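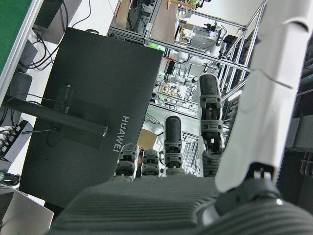

Chapter 6: The Test Screening

I've sat through a lot of test screenings, on both sides of the clipboard, and I still get nervous when the lights go down. It's a strange kind of evening. You have a movie that isn't done, a room full of people who got in free, and a stack of cards that will be read very closely the next morning. What you want from those cards is detail. Compare "there was a robot hand" with "there was a gray hand with jointed fingers, little screws in the joints and dark pads at the tips." The second person was looking! When I read a card like that, I trust the rest of what it says a good deal more, even the parts that sting.

In this chapter we'll go through a test screening from the invitation to the edit that comes after it. I'll lean on one movie the whole way, a mystery called Dreveck, made by a small company named Flimumitz. I worked on the screenings in April, when the cut ran 115 minutes and everybody in the editing room thought it was nearly finished (it wasn't). If you've read Chapter 5 you already know the basic plot: a woman comes home to sell her mother's motel and finds that somebody has been paying for room nine.

We showed it at the Wolletti, an old single-screen theater with 357 seats and a popcorn machine you could hear from the back row. I like a real theater for this. A screening room at a post house is quieter and the picture looks better, but people behave in there. They sit up straight and they don't whisper. At the Wolletti they whispered plenty, and I spent most of the second half standing by the side door listening to where it happened.

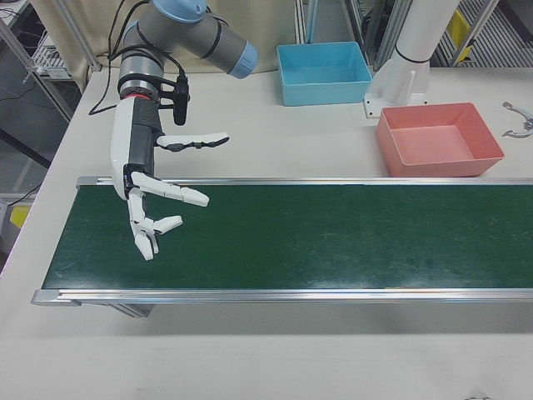
The whispering got loudest in the motel office, during the talk with the sheriff. I'd always thought of that as our best stretch. It's six pages of two good actors circling each other, and on the small screen in the editing room it felt tense. In the theater it felt like waiting for a bus. People started checking on their coats. One man went out and came back with a soda, and he didn't ask his friend what he'd missed.

Now, you may ask why we didn't just cut the thing that night. The trouble is that a restless audience tells you where it got bored, and that's often a good distance from where the problem is. We collected 216 cards, and hardly any of them mentioned the sheriff. What they did say, over and over, was that they didn't know who the brother was. He's introduced early, in a scene with a lawn mower running, and most of the room had missed his name. So by the time the sheriff brought him up, they were lost, and lost people reach for their coats.

Keep that in mind as you do the reading for this chapter. A card is a symptom. You read it the way a doctor listens to a patient who says it hurts "kind of everywhere."
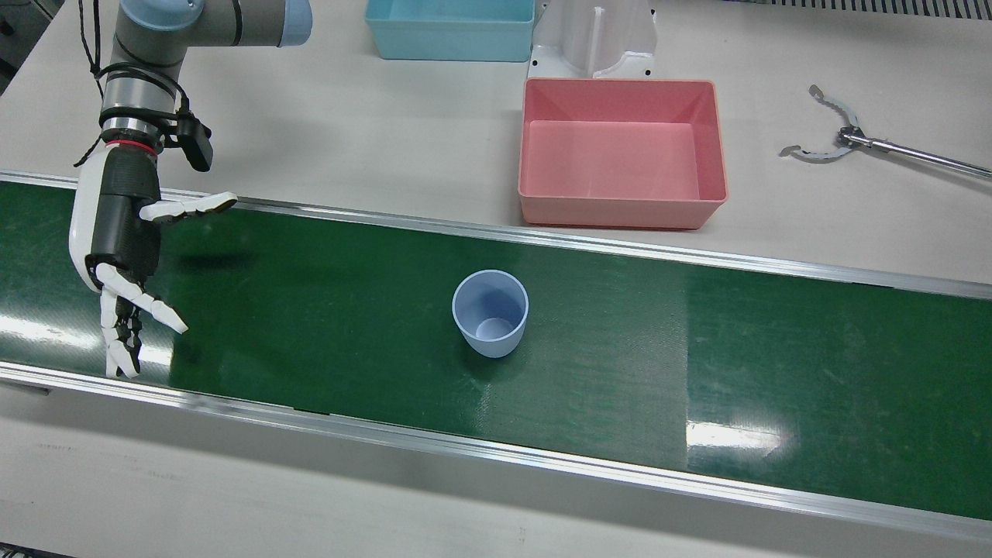

The rating question deserves a few words of its own, because it's the one the money people turn to first. Our card had five boxes, from "excellent" down to "poor," and the middle one said "good." I've come to dread that middle box. It's the thumb stuck straight out to the side, like the white one with the black joints, pointing neither at the ceiling nor at the floor. What do you do with that? You can fix a movie that people hate for a reason, and you can leave alone the one they love. A stack of sideways thumbs could mean the story is fine but slow, or that the ending let them down gently, or that they had a babysitter waiting.

My own habit is to set the ratings aside until I've read every written answer. Then I go back and see whether the box matches the words. On Dreveck there were people who checked "good" and then wrote a whole angry paragraph about the dog. There were others who checked "fair" and said they'd bring their sister!

After the cards comes the discussion group, where a handful of people stay behind and talk in the front rows. Sarmiento, the research firm that ran our group, has a rule I've borrowed ever since: the first question can't be about the ending. Start there and you'll never get back to the middle.
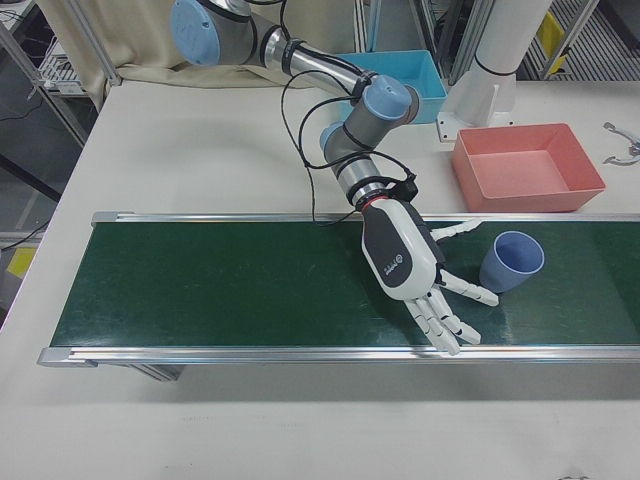

Then it's back to the editing room, and here I'd like to clear up an idea that a lot of my students bring to class. They picture the notes coming down a line, one after another, each getting handled and sent along to the next station. I can see the appeal – something like that long green conveyor belt between its two metal rails, straight and tidy. Editing after a screening doesn't run in a line. You give the brother a new entrance in the first reel and the sheriff scene plays faster without a single frame removed. You trim the drive to the motel and suddenly a joke in the kitchen dies. On Dreveck we wrote each note on its own index card and taped them up by reel, and we'd moved most of them before the week was out.

We did a second screening with 200 people, none of whom had seen the first version. The mower was gone from the soundtrack, and the brother's name was said twice in his first minute. I stood by the same side door. There was still some whispering in the motel office, but it was a different sort – people were guessing at who paid for the room.

Before you go on to section 6.1, read the blank sample card at the back of the book and fill it out for the last movie you saw. Do it fast and don't try to be clever. We'll come back to your answers when we get to question wording.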